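Monthly check, hand-held gripper no. 12, Vosmont bay
Filled in by Ebenezer Ankrah, May 2018

I do this one with a coffee next to me and it still takes most of a morning, so don't rush it. Tick, cross or N/A, and please write something in the comment line even if it's dull (dull is great!).

1. Housing - OK
Ran a thumbnail along every seam. No cracks, though there's a scuff near the grip that was there in April too. I wiped the two black slots with a dry cloth and left the spray in the drawer.

2. Rubber pad - OK, watch it
It's the gray U-shaped one, and I bend each side outward and look down in the notch for splits. Mine springs back fine. The Kestberg spares are in the bin, 27 of them, so swap early if you're in doubt.

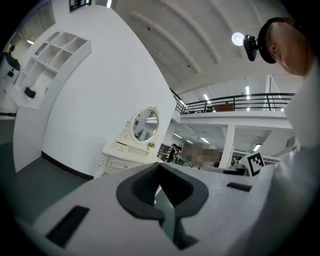

3. Marker card - OK
The black-and-white square has to stand upright and flat, with no curl at the corners and no tape over the black border. I got a clean read on 88 frames in a row and stopped there.

4. Jaw travel - FAIL, then OK
Open and close it 800 times on the Carretero bench cycler. First go, it started to stick at almost the end of the run. I backed off the left guide screw a quarter turn, put on one drop of the thin oil (one, I mean it) and ran the whole thing again - smooth all the way through.

5. Head strap and camera - OK
Whoever is wearing it does this check, not me from across the floor. Tug the strap, nod hard, look up, look down. If the little camera shifts at all, snug the clamp and start over.

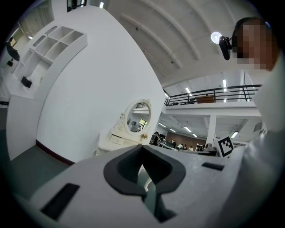

I also like to have the wearer turn their head both ways while I watch the cable, and this time it had plenty of slack. The old Veretov clip is getting tired though, so I've put a new one on the order list.

6. Cable and plug - OK
Wiggled it at both ends with the power on, no dropouts.

7. Labels - CROSS
The service sticker is peeling again. I'll print another on Monday.

Next check: same again in a month, and redo item 4 after two weeks.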